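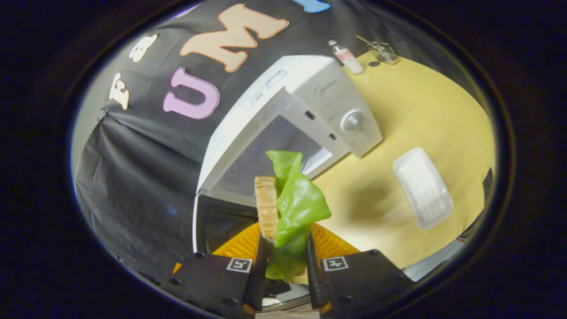
Home | Courses | Projects | Student Reports | Archive

Student Reports / Robotics and Automation

April 9, 2023
By the Alterden project group

Teaching a Kitchen Task by Hand: Final Report

1. What we set out to do

Our project, which we called Alterden, asked whether a robot arm could learn a short kitchen task from people doing the task themselves with a hand-held gripper. The task was to pick up play food, put it inside a toy microwave, and let go. We chose it in December, after our first idea (folding napkins) proved too hard to reset between tries.

There are two common ways to show a robot what to do. One is remote control, where a person moves the arm with a controller or a second arm. The other is to carry a gripper in your hand, do the job at normal speed, and record it from a camera on the tool. We tried both and compared the results on the same arm in the Noonan lab.

2. Setup

The hand-held gripper has two soft fingers and a wide-angle camera that looks out past them. Each finger carries a square marker. Our software finds the two markers in every image and works out how far apart the fingers are, so the gripper needs no wire or sensor for its opening. The position of the tool comes from the camera video and a motion sensor.

We used a toy microwave with a door that swings open. A black cloth went up behind the table to hide the rest of the lab. The first cloth was plain, and tracking kept drifting when the camera faced it, so we put colored letters on it to give the software something to hold on to. After that we lost far fewer recordings.

For remote control we used the lab's standard controller and a program called Vinum, written by an earlier class. Vinum sends the arm's target position and logs it together with the video.

3. Collecting demonstrations

We recorded 278 demonstrations with the hand-held gripper and 74 by remote control. The same amount of lab time was set aside for each method, and the difference in count comes mostly from speed. A person holding the gripper finishes the task quickly and can start again right away. With the controller, most of us had trouble judging depth, and lining up with the microwave opening took several small corrections.

We wrote a short set of rules after the first day:

Start with the fingers open and the camera facing the table.
Do not let your free hand enter the view.
Approach the food slowly enough that the markers stay sharp.
Release only when the food is fully past the door.
Stop recording before you reset the table.

The rule about the free hand was broken most often. It is natural to steady the microwave with your other hand, and the arm has no other hand. We removed those recordings. We also removed any in which a marker was hidden for more than a moment. 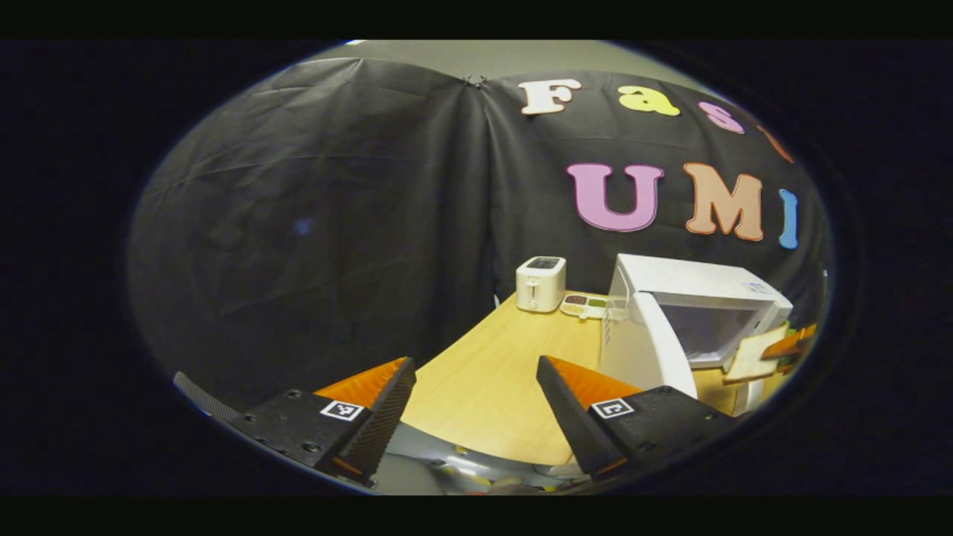
Why does the microwave door start open in every demonstration?

Opening the door is a separate skill, and we wanted to measure picking and placing alone. Pulling the door also moved the light toy microwave on the table, which made the starting positions uneven.

4. Training and tests

We trained one model on the hand-held set and one on the remote control set, with the same settings. Each model was then run on the arm with starting positions marked in tape, so both faced the same layouts. A run counted as a success if the food ended up inside the microwave and the arm backed out without moving it.

The hand-held model did better on layouts it had not seen. It also moved more smoothly. The remote control model copied our pauses: it would stop in front of the opening and wait, just as we had done while checking the screen. On layouts close to the training ones, the two were nearly even.

Soft items caused trouble for both. A cloth vegetable folds when it is gripped and can catch on the door — stiff pieces went in cleanly most of the time.

5. Problems

We lost 11 recordings to a full memory card before we began checking it at the start of each session. The camera mount also worked loose once, and everything recorded until we noticed had to be calibrated again.

A larger problem is reach. A person can turn the wrist in ways the arm cannot follow, and some good demonstrations had to be dropped for that reason. We should have tested the arm's limits first and marked a safe area on the table.

6. Next steps

The group taking over the bench at Prendasham next term will have our recordings, the cleaned list, and the rules above. We suggest adding door opening as a second task, with the microwave fixed to the table, and recording at least part of the set without the backdrop.

Back to Student Reports | Next report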